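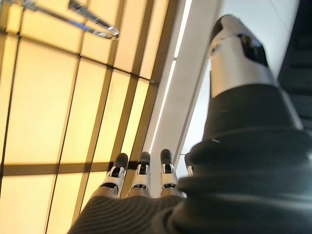
3. Materials and Methods

3.1 Study building

Measurements were made in the reading hall of the Limow building, a two-story public library with a luminous ceiling over the main floor. The ceiling is made of translucent panels lit from behind and set in a grid of dark mullions. It was installed when the building was renovated and had not been cleaned from the inside before our study. Staff had reported that the light in the hall felt dimmer and more yellow than it used to, mostly toward the north wall.

The hall has windows on one side only. We kept the blinds closed for all readings and began each session one hour after sunset, so that daylight would not add to the measured values. Lamps were switched on at least 20 minutes before the first reading.

3.2 Panels

The ceiling holds 213 panels. Thirteen of these sit over ducts and could not be reached from the service level, which left 200 for the study. Each panel was given a number by row and column. Panels were lifted out one row at a time, wiped with a damp cotton cloth, dried, and put back in the same position. No cleaning agent was used. Lamps were not replaced during the work, and the age of each lamp was taken from the maintenance log.

Figure 3 is the view steeply upward from the main floor. The panels are pale yellow when lit, and the mullions between them are a dark brownish color.

Figure 3. Backlit ceiling panels and mullions, seen from below.

3.3 Light readings

Illuminance was measured at desk height on a fixed grid of floor points marked with tape. The same handheld meter was used throughout and was checked against a second meter at the start of each session. Three readings were taken at every point and the median was kept. Points under the balcony were left out of the averages, as they receive most of their light from wall fixtures.

In total, 831 median values were recorded before and after cleaning. Two sessions in August were repeated after a lamp failed in the fourth row.

3.4 Reader survey

Visitors who had used the hall for an hour or longer were asked to fill in a short form on glare, brightness and color of light, using the five-point scale of Levchenko. The form did not mention the cleaning. Answers were collected on paper and entered by Sveva Ruggiero, who had no part in the light readings. Forms with more than two blank items were dropped.

3.5 Analysis

Readings before and after cleaning were compared point by point with a paired test. Lamp age and distance from the north wall were entered as covariates. Survey answers were treated as ordinal and analyzed separately from the meter data.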